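8 May 2020

Hi Britt-Marie,

You asked for a page or two on how the supply room at Cistdale is coming along, so pour yourself a coffee, because I have a lot to tell you and I'm in a good mood about most of it!

Quick recap for the file. The Cosevham grant gave us $3,000 to sort out the shared workshop supplies: storage, labels, and a bit of paid time for Ramil. We've used most of the storage money, hardly any of the label money, and every last minute of Ramil's hours (more on that below, sorry in advance).

## Where we are

The big metal cabinet is done. It was the worst of the lot, and I'd been putting it off since October. Every shelf had those old cookie tins on it, and every tin had a mixture of screws, picture hooks, dried-up markers and keys to things we no longer own. Ramil Lumbao and I tipped them out one at a time onto a bedsheet and sorted by hand. It took us 11 evenings, which is more than I put in the plan, but we had the radio on and it was kind of fun until we got to the washers.

The washers were not fun.

What we have now is one type of thing per bin, small and heavy stuff low down, light stuff up high. Fasteners are finished. Electrical bits are finished except for the fuses, where I need somebody to tell me which ones are still good. Sewing and upholstery is maybe half done — the thread is sorted, the zippers are in a shopping bag under the bench and I'm pretending they aren't.

The paint shelf hasn't been touched. I know it was in the first phase. We moved it back after Kvido Dvořáček pointed out that the shelf itself leans, and I'd like that fixed before I load it up again. He has offered to do it if we buy the brackets.

## Money

Storage has cost us $700 so far. I first priced the nice drawer units from Hayashi and they would have eaten the whole budget, so we went with open stacking bins instead, plus a few desk cups for pens and scissors. I'm really happy with that choice. You can grab things without pulling out a drawer, and when a bin is getting low you notice on your way past.

Labels are the cheap part. I bought one roll of tape and borrowed the label maker from the Stistano office (they'd like it back at some point, and I keep saying next week). My plan is to leave the labels for last. We've already renamed two categories and I don't want to be peeling sticky tape off plastic all summer.

Ramil's paid hours are gone. He has said he'll keep coming anyway, but I don't feel great about that, so I'd like to ask whether we can move some of the leftover label money over to his time. It isn't a huge amount. I can send you the sheet with the numbers if that helps.

## What went wrong

Well, the sorting took longer than I told you, obviously. I'd also planned to do everything inside the room, and there just isn't floor space for two people and a bedsheet, so we took over the hallway and got in everyone's way for a while. Apologies have been made and cake has been served.

And I bought the wrong clips for hanging bins on the wall rail. They fit the rail fine, they just don't fit the bins. I've sent them back and the refund is in.

## The white table

This is the part I wanted to tell you about most. The table used to be where things got dumped. Now it's where things get sorted, and the rule is that anything you find lying around goes into the yellow bin, and the bin gets emptied into the proper places before we lock up. The black mesh cup stays beside it.

I like the scooped front a lot more than I thought I would. You can look in from the side and reach in without tipping the whole thing over, and the yellow is so loud that people spot it from the door!

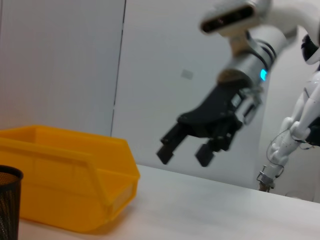 Linnea Åberg thinks one sorting bin won't be enough once the evening classes start up again, and that we should have a second in another color for broken things, so they don't get mixed in with stuff that's only homeless. I think she's right. I'd been tossing broken bits in with everything else and then standing there wondering why I'd kept half a hinge. I'll add a red one to the next order if you're okay with it.

## Next

- Zippers (yes, really)
- Fuses, with help
- Brackets for Kvido, then the paint shelf
- Second sorting bin
- Labels on everything, then the label maker goes home

Maj-Britt Engebretsen has also asked for a printed list on the inside of the cabinet door so she doesn't have to hunt for the curtain hooks. I've started it in pencil and will type it up after the zippers are in their bins.

Could you let me know about moving the label money, and about the red bin? I'll hold off ordering until I hear from you, and I'll send the receipts in a separate email so this one doesn't get any longer.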